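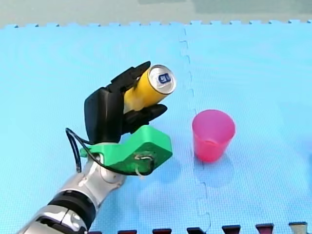

About Fusine

We teach robots by hand. Small shop, 16 people, one long room in Reston. A person shows the arm what to do, the arm does it back, we fix what came out wrong. Then again.

What we do

Two ways of showing. One, you take hold of the arm and walk it through the job — good for big slow moves, reaching, lifting, setting down. Two, you drive it from a station across the room, with the fingers following your fingers. Better for grasping. Takes longer to learn, most new operators need a couple of weeks before thier takes are worth keeping.

Mostly household stuff. A yellow drink can held in a black hand, a pink plastic cup standing on the mat next to it. Picking, holding, tilting, pouring, putting back. Cans are harder than people expect, thin walls, shiny, and they turn in the grip if the thumb is off. Clients bring us their own objects too. Send more than one of each please.

We print our own brackets. The green one between wrist and hand is the kind of part we redraw all the time, new screw spots, new path for the cables. If you need the files, ask.

How we got here

Armelle Delorme started Fusine after years of writing motion code line by line and getting tired of it. First customer was Guillot, packing work, 2 arms. They are still with us. Rurham came on the next January and wanted kitchen tasks, so we learned kitchen tasks. Last year we recorded 3026 demonstrations that passed review. The ones that didn't pass we keep to — bad takes are useful when you train new operators.

Working with us

Tell us the task in plain words. Send a phone video of somebody doing it, normal speed, no talking needed. We come back with a quote, a list of objects and a start date. Visits OK, weekdays, call first. Closed shoes.

Hiring

Operators, part time, days and evenings. No robotics background needed. Steady hands, patience, OK with doing the same pour all afternoon. Also one mechanical person who likes small parts.

Filed under: Company, Teleoperation, Teaching by Demonstration

Contact | Careers | Privacy | © Fusine. All rights reserved. | Back to top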